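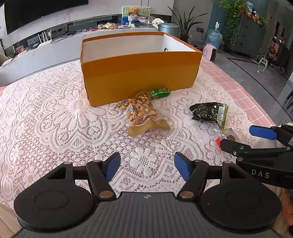 Both hand grippers over the lace cloth, box-packing layout, snacks in front of the orange box.

17th June
Posted by the Vidlow bench

Pad and pivot service on the Hisel pair before the next run of box packing. Log is at 3113 grasps since the pads were last changed in April.

Started with the left-hand unit. Blue pads off, backs wiped with isopropyl, new adhesive, back on. The old glue came away in strings and took longer to clean up than the rest of the job. Checked both pivot pins on each jaw arm. One had backed out a little, so I nipped it up and put a paint mark across the head. Don't use threadlocker near the ribbed body – it creeps into the seams and goes white.

Right-hand unit got the same treatment. Pads were less worn, but I changed them anyway so the two stay matched. Old ones are in the Kudo tub if anyone wants them for fit checks.

Zeroed the opening on both in the Astix tool. Closed reading on the right was 356 before and 2 after, which is inside what we allow. The left was fine to begin with. Full-open reads 972 on both.

Layout for packing stays as it was: box lengthwise in the middle of the table with the open side up, items on the near side. Include the vacuum bag of nuts in every set. It's the awkward one – if the pads have any twist in them, that's where I'd expect it to show first.

Still to do: recheck the painted pin after the next session, order more adhesive (one sheet left), and copy the new zero values to the spare laptop. Old calibration file kept, renamed with _old on the end.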